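Beschaffungsplan Handgreifer – README

Stand: 05.11.2021

Diese Datei gehört zur Kostentabelle für die Datenerfassung mit handgeführten Greifern in Wohnräumen. Sie beschreibt, welche Geräte wir für die Phase ab Januar brauchen und wie die Posten zu lesen sind.

Umfang

Geplant sind 8 Greifer im Einsatz und 2 als Reserve. Die Gestelle kommen von Jernlow, die Kameras von Kinsella. Beide Angebote liegen im Ordner Angebote. Stedham liefert nur Ersatzteile und wird getrennt abgerechnet.

Posten in der Tabelle

geraet: Greifer komplett, ohne Kamera
kamera: Rundbildkamera mit Halterung
verschleiss: Knäufe, Schrauben, Stangen
speicher: Karten und Archivplatz
reise: Fahrten zu den Wohnungen

Der Posten speicher ist auf 200 Aufnahmen pro Greifer ausgelegt. Wird länger aufgenommen, muss er neu gerechnet werden – die übrigen Posten bleiben gleich.

Einsatzort und Aufgabe

Projekt Bivska, Teil Schlafzimmer. Aufgabe ist das Greifen und Falten von Stoffteilen auf dem Bett. Eigene Möbel werden nicht angeschafft. Blaues Tuch auf hellbeigem Laken, vorn der Greifer: 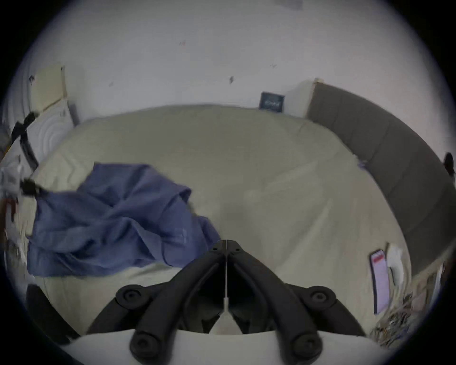 Offene Punkte

Lieferzeit der Kameras noch nicht bestätigt.
Versicherung für den Transport fehlt in der Summe.
Ersatzknäufe bei Stedham erst nach Freigabe bestellen.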